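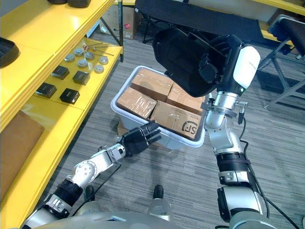 Cardboard boxes in a gray plastic bin

Subject: Re: [jurncombe-list] New recycling rules, what are we supposed to do with boxes

Hello all,

I've now read the Plomik leaflet twice, once standing at the mailbox and once sitting down with a pencil, and I can report that sitting down helps a little. For those who used theirs to light the stove, the short version is that paper and cardboard go out together every other Thursday, plastic goes out on the Thursdays in between, and glass is still something you drive to Cistlow with in the trunk, clinking.

The part that has everyone upset is the line that says cardboard must be "presented flat or contained." I called. I was on hold long enough to clean the toaster. The man at Plomik told me that "flat" means broken down and tied, and "contained" means in a bin with the boxes below the rim. Can they still be box-shaped if they're below the rim? He went away and asked somebody, and yes, they can. So if you have a bin and a few small boxes, put the boxes in the bin and go to bed. If you've bought a refrigerator, you're going to need a knife.

Tape can stay on. So can labels, although I'd peel off the ones with your address if you don't want the whole street knowing how often you order from the cheese people. Pizza boxes are allowed if the grease hasn't soaked through, and I wish them luck enforcing that one at six in the morning.

Hard plastic is murkier. The leaflet says "household containers" and has a drawing of a shampoo bottle. It's silent on lawn chairs, storage tubs, the backs of old televisions, and whatever came off my neighbor's car in January. The man on the phone said big molded pieces go to the yard on Cordier Lane, Saturdays only, and no, they won't take them at the curb even if you stand there looking sad. I asked whether that was written down anywhere. He said it would be. 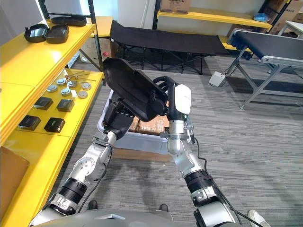
On Apr 5, 2018, a list member wrote:

> Did anybody else get a yellow tag this morning? I put my boxes out
> exactly the way I have for years and came home to find them still
> there with a tag that said NOT PRESENTED CORRECTLY. They were
> stacked very neatly. I don't know how much more presented a box
> can be.
>
> Also, the leaflet says the new trucks will save 1,000 gallons of
> fuel a year, and then on the back it says 891. Which is it? And are
> we paying more for this? My bill went up $2 and there was no note
> with it.

You are not the only one with a tag. Half of my street got them, including one house that had put out nothing but newspapers. Stacked neatly doesn't count, I'm afraid. It has to be tied, and with string. The leaflet specifically says no wire and no bungee cords, so somebody must have tried bungee cords.

On the fuel, I asked about that too. The bigger number is for both towns and the smaller one is for Jurncombe alone, which would leave Cistlow with almost nothing. Either they have very short streets over there or somebody did the leaflet on a Friday afternoon.

The two dollars is real. It's listed as a "service adjustment" and it's monthly. You can object in writing until the end of the month, to the town office and not to Plomik, who will only mail it to the town office for you, slowly. I've written mine. It started out as a page and a half and is now down to a paragraph — the bit about the toaster had to go.

If you still have a tagged pile at the curb, bring it in before the weekend. Rain is forecast, and they won't take wet cardboard however nicely it's tied. I have spare string on the porch, in the coffee can. Please put the scissors back.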